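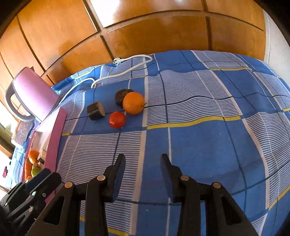

The blue check in the spare room, with a white flex or whatever you call it still out on top.

Cotton sheets that stay cool — is thread count nonsense?

marrowfat_lane
July 4, 2025

Hello all, hope everyone is keeping well in this heat! I've been sleeping under the same kind of checked cotton since I was a girl, and I'm finally having to replace a set. My daughter-in-law says to buy 500 thread count and be done with it. The lady at Drenetti said 200 is plenty for a warm bedroom and tried to sell me a percale instead. I came home with nothing and a headache. What do you all sleep on in summer?

tuckedcorners
Your shop lady is right, bless her. Percale at 200 is what I have on every bed in the house. It feels a bit crisp and papery the first few nights, then it softens up with washing and you'll never want anything else. My 500 set from Flellach is lovely in February and like sleeping in a raincoat in July.

old_mangle
I'm going to disagree, kindly. I have a 500 sateen that's cooler than any percale I ever bought, and I've bought plenty. The number on the packet matters a lot less than whether the cotton is any good. Some makers twist thin threads together and count every one of them, so you can end up with a big number and a heavy, stuffy sheet.

tuckedcorners
Well, we half agree then! But sateen cool? In my upstairs bedroom? I'd love to swap houses with you for a week.

marrowfat_lane
Oh, this is helpful, thank you both. I should have said I want a check or a stripe again, with some blue in it. Plain white shows everything in my house.

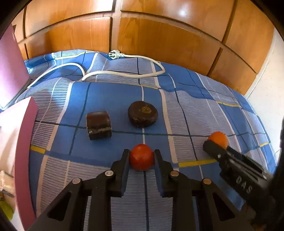 Closer view of the light blue and white stripe, with the red ball on it.

pegbag
That light stripe is so pretty. If you want a woven check, look at Economou — theirs goes right through the cloth, so the back looks nearly as good as the front. A printed one can fade along the fold lines if you dry it outside, and I learned that with a very expensive set, I'm sorry to say.

old_mangle
Seconding a woven check, though I found Economou runs short on a deep mattress. Measure the depth before you order. Mine popped off at the corners every single night for 4 months until I gave in and bought straps.

marrowfat_lane
Measuring tape is out! I'll try one percale set in a woven check first and report back when I've slept on it for a bit.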